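Andik Adds Large Brown Worktop to Its Bench Table Line

Andik is adding a large rectangular worktop to its line of tables for workshops, labs and classrooms. Orders open in March through the company's showroom in Orkance and through its dealer, Doltia.

The new top comes in one color, a slightly mottled brown. Customers who bought the older white top told Andik that it showed every mark by the end of the first week. The company tried several darker finishes over the winter and settled on the brown because small scuffs stand out less on it and it does not throw glare back at people working under ceiling lights.

It will still show wear. Light smudges and scuffs are normal on a table in daily use, mostly toward the middle of the near side where people lean and slide things across. Andik recommends a damp cloth and mild dish soap. Scouring pads and solvent cleaners should not be used on the finish and are not covered by the warranty.

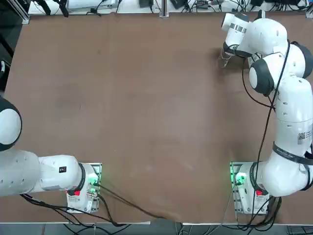
The top is sold without holes or a cable tray. Buyers who mount equipment along the near edge can run their cables over that edge to the floor, and a clip-on cable rail is available as a separate part. The rail attaches from underneath and needs no drilling. Clamps may be used along any side, provided the pads that come with them are left in place.

Each top ships flat with a steel underframe and takes two people to put together. Leg height is set with a hex key, which is in the box. Tops from earlier orders can be swapped for the brown one on the same underframe, and Doltia will take back the old top at no charge when it delivers the new one.

The first production run is 905 tops, of which 208 are already set aside for existing customers. They are being made at the Šťastný joinery, which has supplied Andik with over 2000 tops to date. Orders of 20 or more should be placed directly with Andik so that delivery can be arranged in one load.

Samples of the finish can be picked up at the Orkance showroom, which is closed on Tuesday. Dealers can request a sample set from Doltia.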